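How does a cloth clean?

Pick up a cleaning cloth and have a good look at it. It doesn't look very clever. It is thin and floppy, and it will not stand up on its own. But a cloth can do a job that a wooden spoon or a plastic ruler can't do. It can soak up a spill and pick up dust, and then you can wash it and use it again.

What is a cloth made of?

All cloth is made of fibres. A fibre is a very thin strand, like a hair. Wool fibres come from sheep. Cotton fibres grow on a plant, around its seeds. Other fibres are made in factories, often from a kind of plastic.

To make cloth, fibres are usually twisted together into yarn. Then the yarn is woven (over and under, over and under) or knitted into loops. If you hold an old tea towel up to a window you may be able to see the gaps between the threads.

What is microfibre?

"Micro" means very small. Microfibre is made of fibres that are much thinner than one of your hairs. They are so thin that you can't pick out a single one with your eyes. You can feel them, though. A microfibre cloth feels soft and a bit fuzzy, and if your hands are dry and rough it may seem to catch on your skin.

Many microfibre cloths are made from fibres that have been split. Each strand is divided into even thinner ones. This leaves a lot of tiny edges and tiny spaces.

Where does the water go?

When you put a cloth on a puddle of water, the water moves into the small spaces between the fibres. It can even climb upwards. Water sticks to the sides of narrow spaces and pulls itself along. This is called capillary action. You say it "ca-PILL-a-ree".

A cloth with lots of small spaces has room for lots of water. When the spaces are full, the cloth can't take any more and you have to wring it out over the sink.

Where does the dust go?

Dust is made of very small bits: fluff, soil, crumbs and flakes of skin. A smooth, hard thing just pushes dust along. A fuzzy cloth has edges that catch the bits and spaces that hold them.

Rubbing a dry microfibre cloth can also give it a small charge of static electricity. That is the same thing that makes your hair stand up when you rub it with a balloon. The charge helps to pull dust on to the cloth.

Why do we fold a cloth before we wipe?

Spread a cloth out flat and you have one big side to clean with. Scrunch it into a ball and only the outside bits touch the table. Fold it in half, and then in half again, and you have a neat pad that fits under your hand. When one side of the pad is dirty, turn it over. When that side is dirty too, open the pad and fold it another way. A square cloth folded like this gives you eight clean faces, one after another.

Try it with a clean cloth:

1. Lay the cloth flat on a table.
2. Smooth out the creases with your hand.
3. Bring one edge across to meet the opposite edge.
4. Turn the cloth a quarter of the way round and fold it again.

Now try lifting it by one corner. The folds fall open. Cloth bends very easily, so it can't hold its shape in the air. The place where you are pinching goes up into a point and the rest hangs down from it. We say that the cloth drapes. The part still on the table stays where it is until you lift higher.
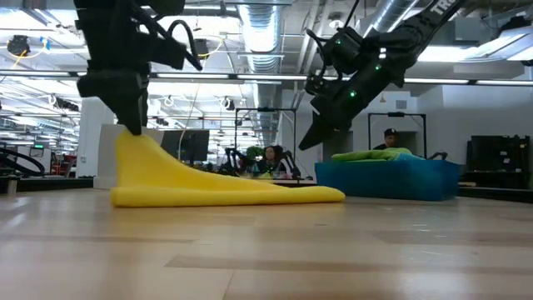 A yellow cloth pinched at one corner. The lifted part makes a tall peak and the rest lies in folds on the table.

Why are cloths different colours?

In many schools, hospitals and kitchens, each colour of cloth has its own job. One colour might be for tables and another for toilets. This stops germs being carried from a dirty place to a clean one. The colours are not the same everywhere, so ask a grown-up which cloth to use where you are.

How do you look after a cloth?

Wash it when it is dirty and hang it up to dry. Microfibre should not be washed with fabric softener. The softener coats the fibres and fills the tiny spaces, and then the cloth can't soak up as much.

Words to remember

Fibre: a very thin strand used to make cloth.
Yarn: fibres twisted together.
Absorb: to soak up.
Drape: to hang or lie in soft folds.
Capillary action: the way water moves along very narrow spaces.

Written by Aileen Galang. Checked by Renato Tagle.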